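Drangate README

Updated June 19, 2018

Small desktop tool for sending invoices and reminders out of a shared mailbox. Windows only for now. Replaces the old Plosotden scripts, dont run both on the same mailbox or customers get everything twice.

Install
Unzip anywhere you have write access. Start drangate.exe, fill in server, port, login. Press Test. If the test mail arrives, press Save. Settings go in drangate.ini next to the program, password is stored scrambled but not properly encrypted, so keep the folder private.

Importing contacts
CSV, semicolon between fields, first row is the header. Columns needed: name, email, group. Anything else gets ignored. Files exported from Resell work as they are, except the phone column sometimes has line breaks in it. Delete the column first. Umlauts need UTF-8, otherwise Görtz comes out as garbage in the greeting.

Queue
Max 200 messages per batch, pause of 5 minutes between batches. Both can be changed under Options, Sending. A failed message is retried 3 times, then moved to the Failed tab. Right click, Requeue, to try again.

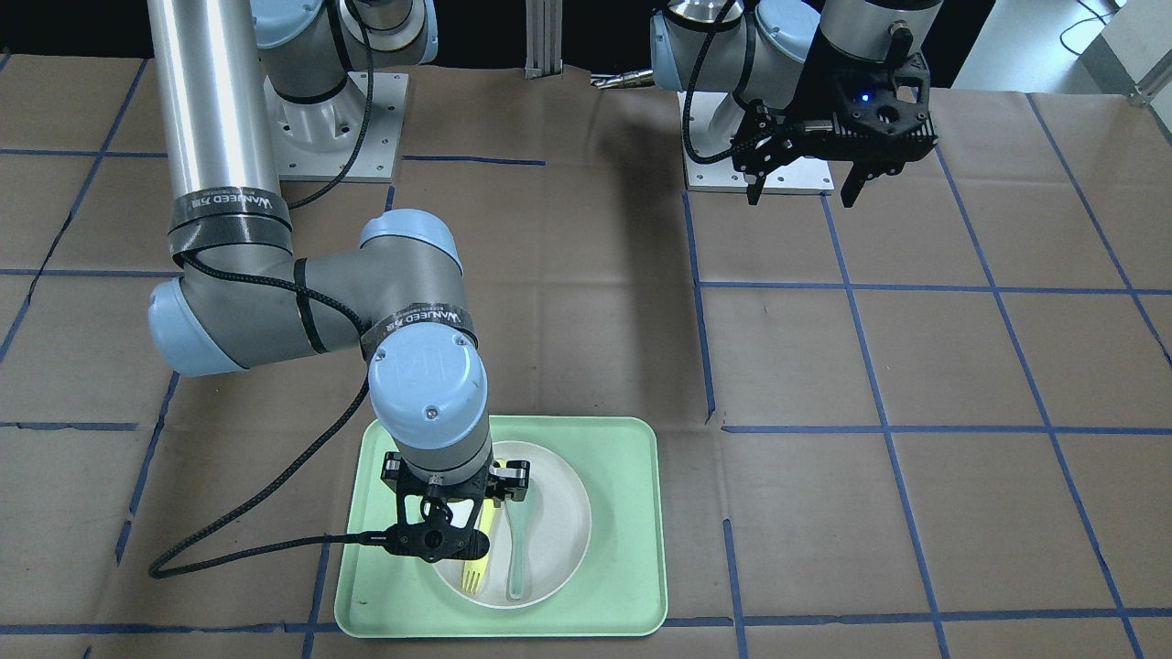 Can I close the program while a batch is going out?
The message being sent is finished first, the rest stays in the queue and picks up at next start. Scheduled times that passed in the meantime go out right away, so check the queue before you reopen it.

Known problems
- Log window gets slow with big logs. Clear it now and then.
- Attachment names over 26 characters are cut in the list, the file itself is sent fine
- Schedule ignores the switch to summer time. Fix is half done
- Cancel button in the import dialog doesnt always cancel

Changes since January
New Failed tab. Reply-to can be set per template. Removed the toolbar skins. German menu texts corrected by Hartmut Kohlhase, thanks.

Bug reports: please attach drangate.log and say wich mail server you use. Take the password out of the ini before sending it to me.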